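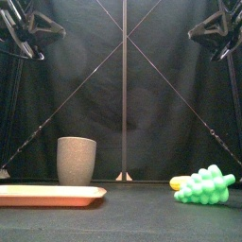

Nodell Growers Alliance: Grower Recognition FAQ

We use cookies to remember your settings and count visits. By staying on this site you accept this. Manage cookies | Accept

Quick answers on the grower award. Same questions every October so please read before calling the office.

Who can be nominated?

Any member farm that sells fresh fruit or vegetables, in season or year round. Packers too if they grow at least part of what they pack. Brokers, no. Board members can't be nominated while they're on the board, and for one season after.

Who can nominate?

Members in good standing. One nomination per farm. You can put your own farm up, plenty do.

What do I send in?

The form, one page on what the farm did this season, and one letter from a buyer or a neighbor farm. Keep the page to 294 words or less. We get essays and they dont get read to the end.

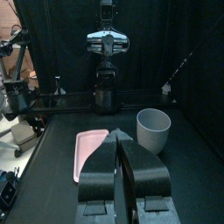

Letters can come separately as long as they have the farm name on them. Put it at the top, not just in the signature. Last season we had three letters that we couldn't match to anybody.

Is there a fee?

$52 per nomination, waived for farms in their first two years of membership. Check or card. Not refunded if you withdraw.

How does the judging work?

Three judges, none from a farm that's up. Each scores out of 100: growing practices, service to the local trade, work with schools or food banks. Scores get added. Tie goes to Joscha Fröhlich as head judge.
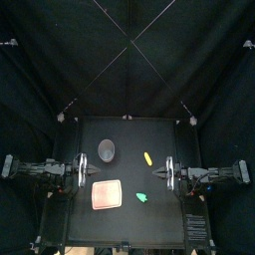
When will I hear if my farm is a finalist?

By phone, the week after judging closes, usually before noon. Finalists then get a farm visit, one hour, and we need the owner or manager on site for it.

What does the winner get?

A plaque, a check for $955, and a seat at the Valcárcel table at the growers dinner. Plus use of the award logo on boxes and signs for one year. After the year is up take it off, please. New boxes only, you dont have to throw out old stock.

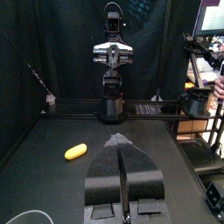 Logo files come from Anselmo Vidal in the office. Ask for the print version if it's going on a box, the web one goes fuzzy. Two colors or black, no other changes. Send him a proof before you print.

Where's the dinner?

Amance Hall in Pitidbridge, doors at 6 p.m. Park behind the building, the front lot belongs to the church. Tickets are seperate from the nomination fee, winners and one guest get in free.

Can I nominate a farm that won before?

Yes, after three seasons. New form, new letter, same fee.

I missed the deadline, now what?

Next year. We hold forms over if you ask, but the letter has to be new.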